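About Mavstead

Mavstead produces large printed backdrops for schools, theatres, exhibition halls and shop windows. The company was founded in Hovar as a two-person print room and now employs 21 staff at its premises on Tahiri Road, where all design, printing and finishing work is carried out.

Our catalogue lists 137 designs, among them landscapes, plain textured grounds and a series after well-known painters. The painterly series remains the most frequently requested. Particular care is given to the direction of the brushwork and to the separation of the darker blues, which are proofed at full size before an order is released. 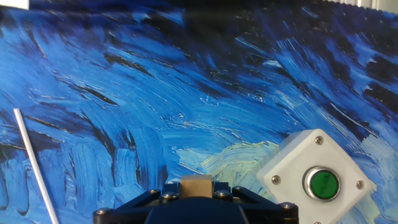

Night sky backdrop in the manner of Vincent van Gogh, from the painterly series.

Backdrops may be purchased or hired by the term. Hired pieces are inspected on their return, rolled face outwards and stored at our Mudness depot until they are next required. At present 86 schools hold a hire agreement with us, and new agreements begin each September.

Customers who wish to view a design before ordering are welcome to visit the showroom by appointment - sample lengths can also be sent by post. Commissions are accepted subject to the production timetable.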